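**Brick paper in the craft nook: keep or strip?**

**fledus_50** · 2019-10-07
So I papered three walls of my little craft nook in blue brick and put down a flowery mat (roses, butterflies, the works). My sister says it gives her a headache. I love it! But the shelf looks sad and stuff keeps landing on the floor. Ideas?

**garrido5**
Keep the brick, lose the flowers. Two busy patterns in one small space is too much.

**wullura_mom**
Disagree!! Pale flowers are fine next to a strong blue. What I'd fix is the storage. Get a taller shelf.

**garrido5**
A taller shelf in a nook that size? It'll feel like a closet.

**sistell900**
Can we see it before we fight about it, lol

**fledus_50**
OK ok, hang on. I haven't swept.
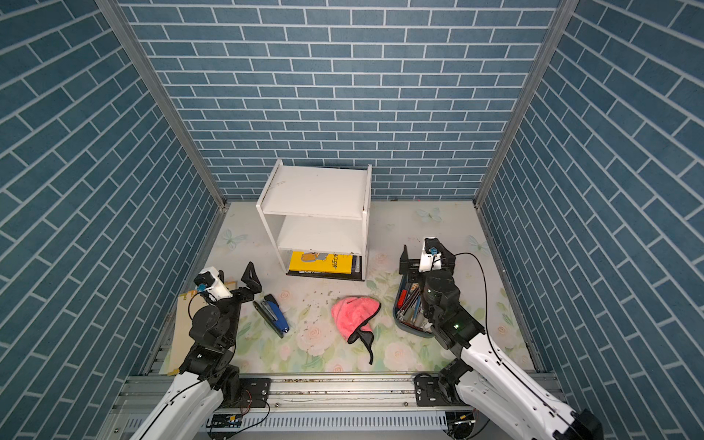
*The nook, with the white shelf at the back and the pen tray on the right*

**wullura_mom**
Oh that's cute. Stand the books up and put the stapler on the middle shelf. And is that pink thing with the black trim staying on the floor?

**garrido5**
Fine, the flowers are paler than I pictured. Still say a plain mat. And paint the top of that shelf, it's pretty scuffed.

**fledus_50**
Paint I can do. The mat stays till November at least, I just bought it!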